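Feb 4, 2018

Gedlow hatchback, idle surge and cold start stall. Continued from the January pages.

Car is back on bay 2 after the owner put 300 miles on it. Complaint unchanged: idle hunts between stops once warm, and it stalls on the first start of the day if the heater fan is on. No stored codes this time. Last entry had a pending lean code, which has not come back.

Checked the easy items again before touching anything. Air filter fine. Intake boot fine, clamp retightened in January and still tight. PCV hose is the old one, soft at the valve end but holding. Battery and charging both normal under load with headlights and blower on.

Smoke test on the intake. Nothing at the manifold gasket, nothing at the injectors. Faint leak at the throttle shaft, far side from the motor. It only showed with the plate at rest and stopped when I held the plate slightly open. Repeated it with the same result. Hendricks thought the brake booster line was more likely, so I clamped that off and ran it – no change in the surge. Booster line is ruled out as far as I'm concerned.

Pulled the throttle body. Carbon ring behind the plate, heavier on the lower half. Cleaned with the plate held open by hand, no brush on the bore coating. Shaft play is noticeable compared to the spare Sorkach unit on the shelf, but the spare is for the larger engine and the bolt pattern is wrong, so it is good for comparison only.

Refitted with a new gasket. Idle relearn according to the manual: key on, wait, key off, wait, start, no throttle. First attempt failed, coolant not up to temperature. Second attempt took.

Fuel trims at warm idle are better than the January readings but still positive. They settle close to zero off idle, consistent with a small air leak at the shaft. Surge is reduced and not gone. With the A/C on it steadies completely, which I did not expect and can't explain yet.

Economy log for the owner: the dash readout is still optimistic against the pump receipts. He fills at a different station each time and doesn't always fill to the click, so I would not read much into one tank. Asked him to reset the trip meter at every fill.

Parts: throttle body quoted by Trelteo, 81 dollars for the rebuilt one. New is not available from them. Rebuilt unit comes with the gasket but not the bolts. Reuse ours, the threads are clean.

To do:
Leave outside overnight, cold start with blower on, log rpm and coolant temp from key on.
Check engine ground strap at the bell housing. Looked at it from above only.
Order the rebuilt throttle body if the surge is still there after the cold start.
Torque figure for the four mounting bolts is on the inside cover of this book. Do not use the one in the older manual, it is for the cast housing.

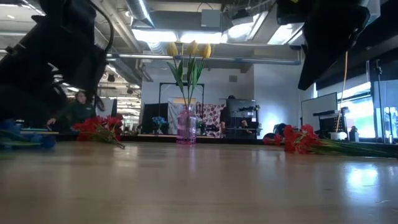
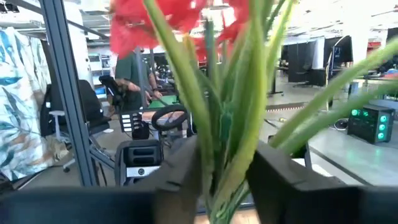 Trilok Prajapati
Drivability technician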